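Learning to cook again at a slower pace

Tyra Myklebust ran a lunch counter for 18 years before she sold it. She now teaches evening cooking classes for adults who have never cooked much, most of them recently divorced, widowed or retired. The course is called Jarkum, after the street where she grew up, and it runs for three weeks at a time.

I talked with her by phone in March, and again after a class had finished. She speaks quickly and does not like to be called a chef.

"I made soup and sandwiches," she said. "I was good at soup and sandwiches. A chef is somebody else."

The idea for the classes came from a former customer, a man in his seventies whose wife had done all the cooking. After she died he came in for lunch every day, and then started asking for a second container to take home for dinner. Myklebust offered to show him how to make the lentil soup himself.

"He wrote everything down, including things like 'turn on stove,'" she said. "I thought, all right, that is where we start. Most cookbooks start on page 40."

The first evening has no recipe at all. Students chop onions, carrots and celery for an hour and then take the vegetables home in a bag. Some complain about it. Myklebust says she has heard every version of the complaint and has not changed the lesson.

"If chopping an onion takes you ten minutes and you hate it, you won't cook on a Tuesday," she said. "You'll have toast. So we get the onion down to two minutes, and then we talk about dinner."

She is less strict about equipment. She asks students to own one good knife, one board big enough to work on and one heavy pot, and she talks them out of buying anything else until the course is over. 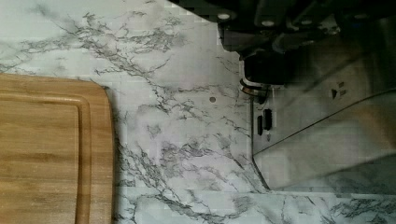
What people get wrong

I asked what beginners struggle with most. She said heat, and then corrected herself and said shopping.

"They buy for the person they want to be. They come home with fennel and a whole fish. Then it's Thursday and they're tired and the fennel is looking at them."

Her students plan three dinners a week and no more. The other nights are for leftovers, eggs or going out. She has them keep the receipts and bring them to class, where they go through what was eaten and what was thrown away. One student, Stellan Wikström, found that he had bought parsley on four trips in a row and used it once.

"I don't even like parsley," Wikström told me. "I bought it because it was in the recipe." 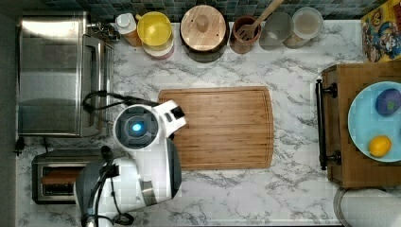

He signed up after moving into a place of his own at 58. For the first few months he ate frozen dinners and cereal. He makes six dishes now, and he listed them for me in order of how sure he is of them: lentil soup, roast chicken thighs, omelet, chili, baked salmon and a rice dish that he says still goes wrong half the time.

"The rice sticks," he said. "Tyra says I lift the lid too much. She's probably right, but I want to know what's going on in there."

Classes are capped at 16 students, and there is usually a waiting list. Myklebust has been asked to put the course online and has said no twice. She tried one video call with a student who had a broken ankle, and spent most of it asking him to hold the pan up.

"I need to smell it," she said. "I can tell from across the room when garlic is about to burn. On a screen I'm just talking."
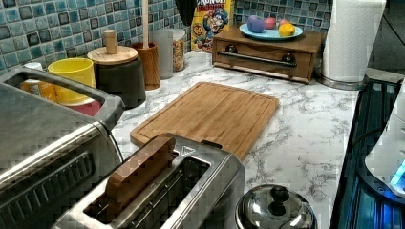
She does send students home with printed sheets — one page each, in large type. The sheets leave out serving suggestions and anything about the history of the dish. At the bottom are a few blank lines where students write what they changed. She collects copies of these at the end, and two of the changes have gone into her own versions. The chili has less cumin than it used to, and the salmon goes into a cooler oven.

When I asked whether she misses the lunch counter, she said she misses the regulars and the noise, and does not miss getting up at four. She still makes too much soup. Her freezer is full of it, labeled by date, and her neighbors have stopped pretending to be surprised when she comes to the door with a container.

The next course is already full. Wikström has put his name down for it, even though it covers the same material, and he says he plans to ask about the rice again.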